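Leleso Household Words

README, second release

Leleso is a small list of words that people use at home for cloth, clothes and washing. It was started by Kyriaki Makris, who wanted to know why her neighbours in Prondton had so many names for the same blanket. Periklis Kokkinos joined later and does the checking of spelling.

What is inside

There are 2 files. The first, words, has one entry on each line: the word, its meaning in plain English, and the part of the town where it was heard. The second, sayings, contains 100 short sentences in which the words are used. Both are plain text and open in any editor.

How the words were collected

We spoke with people from seven streets, mostly in the evening, when they had time to talk. Each person was asked to name the things on the bed and in the wardrobe, and we wrote down the first answer — also when it was different from the dictionary.

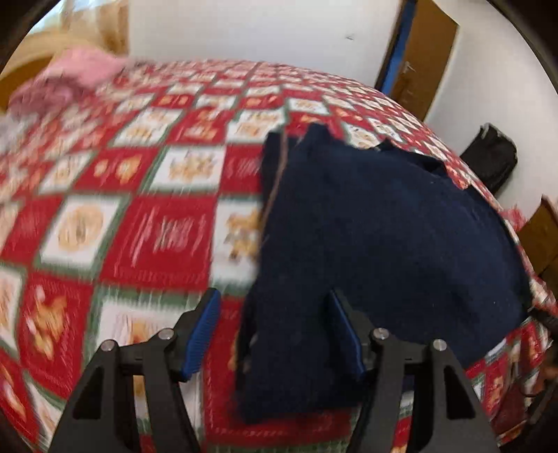
If two persons from the same house gave different words, we kept both of them. Words for colours were kept only when they belong to cloth.

Known problems

Six entries have no meaning yet. The word "fabbri" is written with a small letter when it is a kind of cover and with a capital when it is the surname Fabbri; please do not join them. Older speakers are better represented than young ones, and this we would like to repair in the April release.

Use

You may copy and change the list freely. If you print it, please mention Leleso. Corrections can be sent to Periklis, with the street where you heard the word.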